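Home | Datasets | Docs | Changelog | Contact

# Lodeton Drink Cans: data card

Lodeton is a collection of photographs of drink cans, with a typed copy of the text that can be read on each can. It was made for people who study packaging: how the name is placed, how the label is divided, what is printed in which language. It is part of the Mengal packaging shelf, together with Galumine (glass bottles) and Ollmont (paper cartons).

## What is inside

- `photos/` has 3827 photographs.
- `cans.csv` has one row for each can, 1040 rows in total.
- `labels/` has the typed text, one file for each can, in UTF-8.

The cans are opened and unopened. Both are kept, and the column `lid_state` tells which one. Please do not mix them if you study the lid, because an opened lid shows different shapes and the tab can be in many positions.

## Columns in cans.csv

- `can_id`: number of the can
- `brand_text`: the big name, typed as it is printed
- `script`: writing systems seen on the can
- `lid_state`: closed, open, or unknown
- `body_color`, `tab_color`: everyday color words, no color codes
- `readable`: full, part, or none
- `notes`: free text

## How the text is typed

We type only what can be read in the photograph. If a word goes around the curve of the can, we type the letters we have and put a tilde after them. We do not complete the word from memory, even if every person knows the product. If a line is too blurred, we write `[blur]`. If we are not sure of a line, we put a question mark at the end of it.

Korean text stays in Korean. An English meaning may be put in `notes`, but never in the label file.

## Sample record

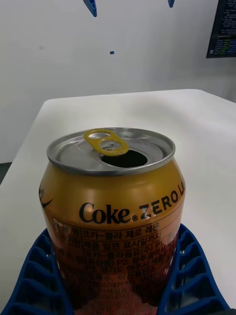
*Sidra Talpur | July 8, 2024 | Lodeton notes*

brand_text: Coke ZERO Le~
script: Latin, Hangul
lid_state: open
body_color: gold-orange
tab_color: yellow
readable: part
notes: Lemon flavor, from the top line of the information label (코카-콜라 제로 레몬). Another line, 제품 밑면 표시일까지, sends the reader to the date on the bottom of the product. The place line is typed as 경기도 여주시? with the question mark.

## Known problems

Small address lines are the weakest part of the collection. In 50 records they are not typed at all. Also the words for gold, orange and brown were chosen by different people, and nine records still wait for a second check.

## Corrections

Send the `can_id` and the line you want to change. The next version is planned for September.

### Related items

- Galumine Bottles: data card
- Ollmont Cartons: data card
- Mengal typing rules for curved labels
- Lodeton changelog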